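OK I have been promising this one since September started. The great jersey reorganization thread! Long, sorry, I got excited (1/lots)

Background for new people: I collect old long-sleeved sports shirts. Soccer, cycling, a few goalkeeper ones, some that are from teams I can't identify at all. They were living in a dresser. A dresser is where shirts go to become a brick.

I'd pull one out from the bottom and the whole stack came with it, and then I'd shove it all back in and tell myself I'd fold it later. I own a yellow one I hadn't worn in four years purely because it was under the gray ones.

So: clothes rack. I wanted an open one, metal, the kind you can see straight through, because my bedroom is small and another wardrobe would eat what wall I've got left. Bought it secondhand from Abelardo Huaranga, who was moving and wanted it gone. It has two bars at different heights and I am in love with both of them.

We carried it up the stairs in one piece. Do not do this. We got it stuck on the landing and my neighbor Normunds Adomaitis had to squeeze past us with his groceries, very politely, twice.

First mistake, day one: I put everything on the rack. EVERYTHING. Coats, jeans, a bathrobe. It looked like the back room of a dry cleaner and I couldn't find a thing.

So I took it all off again and made a rule. The rack is for shirts I want to wear in the next couple of months. Coats went back on the hooks by the door. Jeans are folded, jeans don't care.

Second mistake was hangers. I had a bunch of thin wire ones and they leave those little bumps on the shoulders, you know the ones, like you've got tiny horns growing under your shirt. On shiny fabric it's so much worse.

Tonantzin Escobedo replied to my last thread saying to try flat wooden ones with a curve to them and she was completely right. The shoulders sit the way they would on a person. I bought a box and then immediately went back for another box.

A thing I do now that has helped a ton: for crew necks, feed the hanger in from the bottom hem. Don't stretch the collar over it! I did it the lazy way for years and I have a green Grollow shirt with a neck like a soup bowl to prove it.

You reach up through the body with the hook leading, let it come out at the neck, then settle one shoulder and then the other. It takes maybe five seconds longer. The collar stays round.

If one side keeps sliding, hold the shirt up near the shoulder and give the hem a gentle tug on the same side. Slippery fabric needs that little bit of persuading. Cotton just stays where you put it, bless it.

Then the sleeves. Long sleeves are the whole drama of this thread. On the upper bar they hang free and it's lovely. On the lower one the cuffs of the longest shirts want to drag, so those got moved up and the shorter cuts came down.

I tried sorting by team first. It lasted an evening. I never think "I'd like to wear a Romo shirt today," I think "where's the red one." So it's by color now, light to dark, and the striped ones go with whichever color there's most of.

Alasdair Gunn wants it on record that sorting by color is "for bookstores with bad books." Alasdair keeps his shirts on a chair. Moving on!

The yellow one deserves its own post. Bright yellow, a bit of shine to it, black over the shoulder and running down the sleeve in a stripe. I forgot how much I like it. It cost me 17 dollars at a flea market and it cheers up that whole corner of the bedroom. 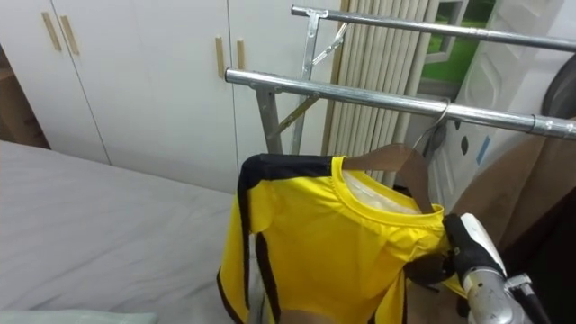
It was a mess of creases when it came out of the dresser, and I don't iron shiny fabric anymore after what happened to the Henao away shirt (we don't talk about the Henao away shirt). What I do instead is hang things in the bathroom while I shower, door shut, then smooth the front down with my hands and leave it alone overnight.

Doesn't get everything. The folds in the sleeves are the stubborn ones. I can live with a wrinkly sleeve, it's going to have an elbow in it.

Spacing! I leave about two fingers between hangers. When I crammed them in I was right back to the dresser problem, just sideways. If a new shirt comes in and there's no gap for it, something goes in the box under the bed until the season changes.

The box under the bed, by the way, is rolled shirts with the printed side in. Rónán Doherty taught me that when we shared a place and I've never had a number crack on me since.

Things I'd still like to fix: the light in there is terrible in the evening and I can't tell navy from black. I'm eyeing a clip-on Tarneo lamp that a couple of you mentioned. If you've got one, does the clip hold on a round metal bar or does it spin around? Please tell me before I spend money.

Also I've got a purple goalkeeper shirt with padded elbows that doesn't fit on any hanger I own without looking like it's shrugging. Taking suggestions.

Show me your racks, your rails, your chairs (hi Alasdair). I want to see how other people do long sleeves, especially if your ceiling slopes. I'll repost the good ones tomorrow after work.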